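4.2 Getting the planner and the controller to talk to each other

I should say at the start of this section that I wrote most of the glue code twice. The first version had the planner (Vitia, described in Section 3) hand over a complete joint path, which the controller then followed from end to end without asking any questions. It was easy to write and easy to test, and it fell over as soon as the target moved by more than a finger's width while the arm was on its way. So the second version, the one I use for everything below, breaks the path into short pieces and lets the controller ask for a fresh piece whenever it likes.

In practice that means two loops running at different speeds. The inner loop lives in Trasico and does nothing clever at all: it takes the current joint angles, takes the piece of path it has been given, and works out torques. The outer loop is Vitia, which wakes up every 40 ms, looks at where the cubes are, and decides if the old plan is still good enough. If it is, Vitia goes back to sleep. If it isn't, it plans again from the point where the arm is going to be, not from the point where it is now. Getting that last bit wrong cost me most of August - the arm would give a little backwards twitch at each handover, and I spent ages blaming the friction model before Washington Quintana spotted that I was passing in the stale state.

The task in Figure 3 is the simple one. There are two cubes, a red one and a green one, and the arm is asked to deal with the red one. I kept the simulated world as bare as I could because I wanted failures to be the planner's fault and nothing else's. The cubes have plain colours and no texture, and for this set of runs Vitia gets their positions straight from the simulator, so perception doesn't come into it until Section 5.

Each run starts from a random arm pose and is stopped after 600 outer steps, finished or not. I ran 200 starts for tuning and kept another 900 back, which I didn't look at until the settings were frozen on 30 Nov 2018. The tuning was mostly a matter of one number, the distance at which the hand stops treating the red cube as an obstacle and starts treating it as something to close on. Set it too large and the hand comes in sideways and knocks the cube away. Too small, and the planner refuses to go near it (rather politely, it just returns an empty path and hovers). The green cube stays an obstacle the whole time.

I did try having Vitia pick this distance for itself, using the angle of approach. It worked nicely in the tuning runs and then made a mess of starts where the elbow was folded up close to the base, so I took it out again. There may well be a good way to do it, and I'd like to come back to it, but the fixed value is what went into the results table.

One more thing about the handover: the controller is allowed to say no. If a new piece of path would need a jump in joint speed above the limit, Trasico keeps the old piece and tells Vitia to try again. It's a crude rule, but I much prefer it to smoothing the jump away afterwards, as smoothing moves the hand off the path that was checked for collisions.

Figure 3. The simulated arm with the hand just above the red cube; the green cube is lower and to the left.
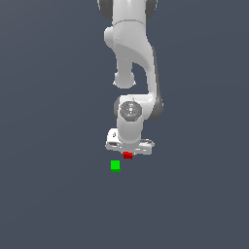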